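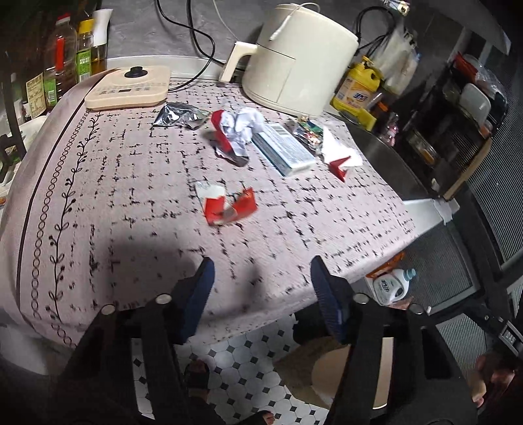
Ticket: Breaker trips when two kitchen appliances run together
Product: Stumen power strip, kitchen circuit
Opened by: Tirta Nugroho
Handled by: Sterkico support desk
Status: Closed

Initial report (Tirta Nugroho)

The breaker for the kitchen keeps tripping. I have an induction cooker and an air fryer and both are plugged into the same Stumen strip. Either one works fine alone. If I turn on both, the power goes out after a few minutes, sometimes sooner. The fridge stays on. The clock on the microwave goes out, and so does the outlet in the hallway where I charge my phone.

I moved to this apartment in Zomimcombe in June and did not have this problem at the old place. Same appliances, same strip. The landlord says the wiring was checked before I moved in. I would like to know if the strip is bad and if it can be replaced under warranty.

Reply 1 (Support)

Thank you for the report. Please stop using the strip for both appliances until we have gone through the steps below. Cooking appliances should go straight into a wall outlet, one per outlet.

Please send us:
The wattage printed on the rating label of each appliance
The number stamped on the breaker handle that trips
The rating molded into the back of the strip
Whether the reset button on the strip pops out when the power is lost

Also feel the plug and the strip housing after the cooker has been running by itself for ten minutes. Unplug first. Warm is acceptable. Too hot to hold is not.

Customer update

Cooker label says 1800 W. Air fryer label says 1500 W. The breaker has a 15 on it. The strip says 15 A, 125 V, 1875 W max.

The button on the strip has never popped out. It is always the breaker in the panel. After ten minutes of the cooker alone at full power the plug was warm, and the strip was warm at that end only. No smell and no brown marks.

Reply 2 (Support)

These numbers explain the trip. At 120 volts the cooker draws 15 amps at full power and the air fryer draws 12.5. Together that is 27.5 amps on a 15 amp breaker. The breaker is doing its job. The microwave and the hallway outlet are on the same circuit, so anything running there adds to the load.

The old apartment may have had a larger breaker or a second kitchen circuit. If the strip was used there with both appliances on high, it was overloaded even though the breaker held. The strip has its own breaker, which should have opened at that load. We would like to check that.

Please look at the underside of the strip for a date code. It is four characters, next to the hanging slot. Do not test the strip by overloading it.

Customer update

Date code is hard to read. First two characters are 11, then I think a K, and the last one is rubbed off.

I tried the air fryer in the outlet by the sink and the cooker in the one beside the window. Tripped again, took maybe five minutes. So I guess those two are on the same breaker. Then I tried the air fryer in the living room with the cooker in the kitchen. Ran both for half an hour and nothing tripped.

I don't want to cook in the living room, so is there an outlet I can use in the kitchen? The fridge one never loses power.

Reply 3 (Support)

The fridge outlet is on a different breaker, but please leave it for the fridge. If a cooking appliance trips that breaker while you are out of the room, you can lose the food before you notice.

Two ways to go from here:

1. Use the appliances one at a time in the kitchen. Nothing needs to be bought.
2. Ask the landlord to have an electrician add a 20 amp circuit for one counter outlet. Our desk cannot advise on the panel itself. Please do not let anyone swap the 15 amp breaker for a bigger one on the existing wire.

Lowering the cooker to a middle setting will not reliably help. Many induction cookers reach a lower setting by pulsing, and the draw during each pulse can be close to full.

On the strip: with a partial date code we cannot confirm the batch. The strip is eligible for an exchange as a precaution. A prepaid label has been sent. The return goes to the Nair service counter.

Customer update

Dropped off the strip on Monday. Landlord is getting a quote for the circuit, no date yet. For now the cooker is in the wall outlet and I use the air fryer after. It has tripped once since then – my own fault, I had the kettle going with the cooker.

Do I need to do anything with the breaker after all these trips? It feels a bit loose compared to the others.

Reply 4 (Support)

A breaker that has tripped many times can wear. Have the electrician look at it during the same visit. If it gets hot, buzzes, or will not stay on with everything unplugged, leave it off and call the landlord the same day.

To reset it, push the handle fully to OFF until it clicks and then to ON. A handle resting in the middle is still tripped.

Bench note (Nair)

Strip received. Case intact. Slight darkening on one contact at the cord end, none on the other contacts. Internal breaker did not open within the allowed time under test load. Failed. Replacement shipped with the heavy appliance leaflet.

Customer update

New strip arrived. I have the lamp and the radio on it. Electrician came and put in the new outlet next to the window, and he changed the old breaker too. Air fryer is on the new one. Both have been running at dinner time all week with no trips. You can close this.

Resolution

Cause: combined load above circuit rating. Second finding: internal breaker on strip out of tolerance, unit exchanged. Ticket closed at customer request.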